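The long walk up through Bulumine

14 comments
Share 616

There are towns you visit for one big thing, and there are towns you visit for the walking. Bulumine is the second sort, and I fell for it completely. I had planned one night on the way to the coast and ended up staying for 3, mostly going up and down the same hill and finding something new to like each time.

The best way in is the slow one. Start at the river end before nine in the morning, when the bakers on Calvo have their doors propped open and the whole lane smells of aniseed and hot crust. Buy something to eat on the move (the flat almond bread, if there is any left – it goes quickly) and keep the church tower on your left. The lane bends so often that you lose the tower and find it again half a dozen times, which I thought was marvellous.

Halfway up you come to Manel, the old market quarter, and you should give it a whole morning. The hall sells fish at one end and second-hand books at the other, with cheese in between, and by some miracle the books don't smell of either. I came away with a railway timetable from before I was born and a wedge of sheep's cheese so sharp it made my eyes water. The café by the side door does a tiny, fierce coffee and a plate of fried peppers, and that was lunch on all the days I was in town.

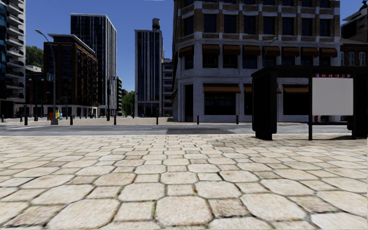 What I loved most about walking here is how the sound changes. Down by the water it's gulls and delivery vans. In Manel it's people talking over one another. Then you turn into Dristola, the upper quarter, and within 100 metres it has gone so quiet that you can hear somebody washing up three floors above you. The houses are tall and narrow, the gardens are hidden behind walls, and every so often a fig branch leans over and drops fruit at your feet. I ate two. They were perfect.

Dristola also has the steps, and you'll want decent shoes for those. Take them in the late afternoon when the wall on the west side throws some shade. There's a tap near the top with good cold water and a bench beside it, usually taken, and everyone who reaches it says good evening to everyone already there. I've walked in plenty of grander places where people don't so much as look up.

Bulumine has a population of 3000 in winter and a good deal more in August, so come in May or September if you can. Rooms are cheaper, the restaurants still have their tables out, and the Monday market spills down the hill with plums, brooms, caged canaries and socks by the kilo. Go early, go hungry, and leave space in your bag – I had to carry my cheese on to the train in my hat.

Share 616
14 comments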